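Stava desk frame and Esura floor mat: two months in
Oct 10, 2021

Okay, so I finally did it. After years of working at a hand-me-down table with a wobble I could feel in my coffee, I bought a proper desk frame, the Stava in black, and I have opinions. I also got the Esura floor mat to go with it, and I have a few opinions about that too, though they're shorter and grumpier.

A little background first. My workroom has a light wood floor that I love more than is reasonable. Long honey-colored planks, lots of grain, and every single mark shows. So when I went shopping I cared about how the legs met the floor at least as much as I cared about the desk. My old table had left two half-moon dents by the window and I still look at them every morning.

I went back and forth between the Stava and the Medina. The Medina is prettier in the catalog, with thin tapered legs, but thin legs put all the weight on four tiny points, and I kept thinking of my poor planks. The Stava sits on two wide feet. It came to 481 dollars with the crossbar included, top sold separately (I already had a top, a big solid slab I sanded and oiled myself in August, very proud of it, will show it to anyone who comes over).

Delivery was fine. Two boxes, both heavy, one with a crushed corner but nothing bent inside. Get someone to help you carry the long one up the stairs. I did not, and I have a scuff on my stairwell wall to remember it by.

Assembly took me an afternoon. The instructions are drawings only, and the drawings are small. Step four shows the crossbar going on before the side brackets, and if you do it in that order you can't get the hex key in to tighten the inner bolts. Put the brackets on loose, then the crossbar, then tighten everything once the frame is standing. The hex key in the bag is soft junk, by the way -- mine rounded off on the third bolt and I switched to one out of the kitchen drawer.

Once it's up, wow, is it solid. I lean on this thing with both elbows all day long. I've stood on it to change a light bulb (don't tell the Stava people) and it didn't so much as creak. The only time I get any sway is if I shove it sideways on purpose, and even then it's tiny.

The finish is a flat black, and I was worried it would be too much in a light room. It does look heavy when you come in the door. For the first week I kept seeing this big dark shape out of the corner of my eye and thinking, hmm, did I make a mistake? Then I got used to it, and now I think the pale floor needed something strong on it. It does throw a good bit of shadow underneath, so if you drop an earring under there, get a flashlight. Dust shows on the black too. I wipe the rails down with a damp sock every couple of weeks and that takes care of it.

Things I'd change about the Stava: the feet come with hard plastic caps, and hard plastic is just wrong for a wood floor. I pulled them off and stuck on Flulley felt pads, the thick kind, and they've stayed put all this time. Trim them to shape with scissors before you peel the backing. Now I can slide the whole desk toward the window when I want more daylight and it glides like nothing. Felt pads should be in the box at this price! They cost pennies!

There's also no cable tray. The frame has holes along the back rail where you'd expect one to go, but the tray is an extra, and it was out of stock both times I looked. I've got my cords tied up with velcro strips for now and it's ugly but fine.

On to the Esura mat. It's a clear roll-out mat, and I wanted to like it so badly. It arrived curled up tight, and I weighed down the corners with cookbooks for nine days and one edge still lifts. My chair catches on it. Crumbs get underneath and then you're grinding grit into the very floor you're protecting. I gave up and stood it behind the door, and I went back to bare boards with soft wheels on the chair, which I should have done to begin with. The floor has been perfectly happy ever since.
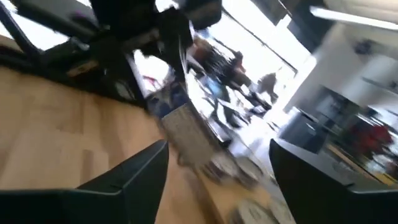
Denise, I had the same trouble with the Esura and mine never did lie flat, so you're not alone. I'd argue with you on the Stava feet, though. I left the plastic caps on and put the felt over them, and the pads have a flatter surface to grab that way. I did mine last year and haven't replaced one yet. Did you oil the slab on both sides? I only did the top of mine and it cupped by the first winter.Both sides, yes, and the edges too! I hadn't thought of leaving the caps on. Mine are in a jar somewhere, so if a pad ever comes loose I'll try it your way.

As for whether to buy, I'd get the Stava again tomorrow, caps and bad hex key and all. Skip the mat and put the money toward good chair wheels and a second pack of felt.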